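okay so I saw Lilleo last night and I have thoughts, thread incoming

1/ For anyone who hasn't heard me go on about it: Lilleo is the new musical at the Clendeck, the little house over the old print shop. Two acts, cast of six, one piano and a cello. I bought my ticket back in the spring and then forgot I had it until the reminder email came.

2/ The plot in one breath. Two sisters run a ferry, one wants to sell, the other has been hiding letters from the buyer. Then the buyer shows up and he sings for a very long time. It's better than I'm making it sound!

3/ Elsa Wikström plays the older sister and she is so good I forgot to open my candy. She has this number near the end of act one, "Leave the Lamp," where she barely moves. Sits on a crate the whole time. The man next to me was a mess and so was I.

4/ Teodoro Cisneros is the buyer. Huge voice, maybe a little too huge for that room (I was in row C and could feel it in my teeth). He calms down a lot in act two and I liked him way more once he did.

5/ Okay the book. Mared Nicholas wrote the book and the lyrics, and the lyrics are the better half. There's a rhyme in the customs office song that got an actual gasp. But the scene with the lawyer goes on and on -- I checked my watch, sorry -- and it tells us stuff the letters already told us.

6/ Someone asked about the understudy situation. Yes, Jennylyn Layug was on for the younger sister when I went. She's normally in the ensemble. If she was nervous I couldn't tell, and her harmony with Wikström in the finale was the best singing of the night.

7/ Practical stuff, because I got a bunch of DMs. Rush tickets are 40 dollars at the box office, cash or card, two per person. Line starts early. Go left at the top of the stairs for the bathroom with the shorter wait. The bar closes before intermission is over, which I learned by standing in front of it.

8/ Running time: they say two hours fifteen, we got out closer to two and a half. There was a hold in act two while they sorted out a mic. Everyone was sweet about it and the cellist played a bit of something to fill the gap.

9/ Is it going to transfer? I keep hearing Villanueva, which would be a giant jump. That place has 1192 seats. I don't know if "Leave the Lamp" works when you can't see her face. I'd still go, obviously. I'd go three times.

10/ My friend Jocelyn Enriquez saw it in the Warkodcombe tryout and swears there was a whole extra song for the ferry passengers, with hand bells. It's gone now. I want it back and I haven't even heard it. If any of you have the demo please be kind to me.

11/ It runs through the end of July and then they're dark for a while. If you're on the fence, get the rush ticket, sit on the right side, and bring tissues for act one.

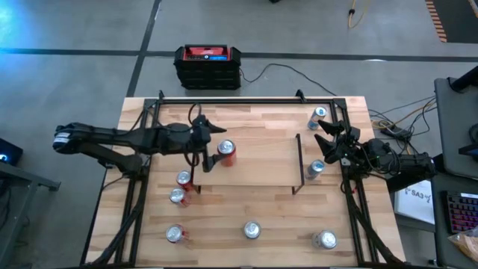 12/ Adding one more since people are asking about a cast album. The merch table had a sign-up sheet for news about it and that's as much as I know. I put my name down -- twice, by accident. Will post here if I get an email.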